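6 Setting up the grasp planner

Read section 5 first. If the hand-eye calibration is older than the last time anyone touched the arm mounting, do it again before going further. Raditz will load an out-of-date calibration without complaint and plan confidently with it.

6.1 Before you start

You need Raditz running on the planning machine, the Drarnance camera service running on the same network, and a bin that has already been taught as a fixed object.

CAUTION: Keep the arm in reduced speed mode for the whole of this section. The planner's "preview only" tick box stops new plans from being sent. It does not stop a plan that is already on the controller.

6.2 Load the bin model

1. Open Workcell, then Fixed Objects, and choose your bin.
2. Check the wall angles against the real bin with a protractor. The automatic fit tends to pull sloped walls upright.
3. Set Wall Clearance to 5 mm. The default is zero, which assumes a perfect calibration. You do not have one.
4. Add every clamp and bracket that stands above the rim as a keep-out box.
5. Save, then reload the file and look at it again. Keep-out boxes with the same name overwrite each other on saving, and there is no warning.

6.3 Check what the camera service reports

1. Put a handful of parts in the bin and press Capture.
2. Compare the list of found parts with what is lying in the bin. Do this by eye.
3. Ignore the Confidence column for now. It tells you how well the model agrees with itself. We have seen it score 346 shadows in one overnight log as good parts.
4. If two touching parts come back as one, lower Merge Distance a little and capture again.
5. Repeat with the room lights changed.

Note: The release notes describe the Divau segmentation model as needing no tuning. Allow half a day for tuning it.

6.4 Plan and preview

1. Select one part and press Plan.
2. Wait. The time limit is 30 seconds. A plan that arrives just before the limit is usually a poor one, with a long swing of the wrist.
3. Step through the preview with the slider. The Play button skips points, and the skipped ones are often where the fingers pass closest to a wall.
4. Approve the plan only if you would be happy to stand beside it.

6.5 Choosing the first test picks

Raditz ranks its grasps by a single score, and the score says very little about how crowded a part is. Start with parts that lie flat and well away from their neighbours, and leave the awkward ones until the easy ones work every time. With the red and green blocks, the red one lying diagonally against the foot of the sloped wall, with its other end meeting a second red block, is a bad first choice, however high it is ranked. Select a part by hand in the Targets list if the planner insists.

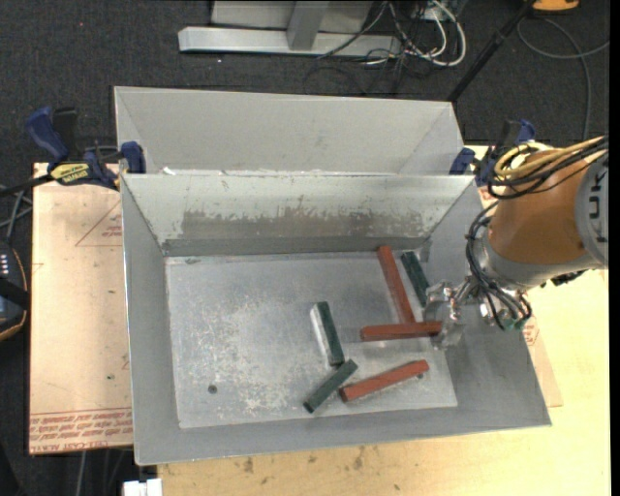 Cable handling gets one line in the vendor's guide, which says that the planner "accounts for the dress pack". It accounts for a smooth tube of fixed width. Real cables sag and swing. Where they loop over the top of the arm and run down to the gripper, with more wires dangling beside the fingers, the tube has to be drawn wide enough to take in all of that. Set Tool Envelope to 72 mm as a starting point, preview a pick beside each wall, and widen it if a cable comes near the rim. Expect to lose some reachable picks in the corners.

6.6 If planning fails

"No valid approach": check the keep-out boxes first. One of them is probably in the wrong units.

"Target lost": the part list has expired. Capture again.

"Unknown error (Taipe)": restart the Taipe bridge, then the planner, in that order. The log will not help you.

Section last revised October 27, 2026.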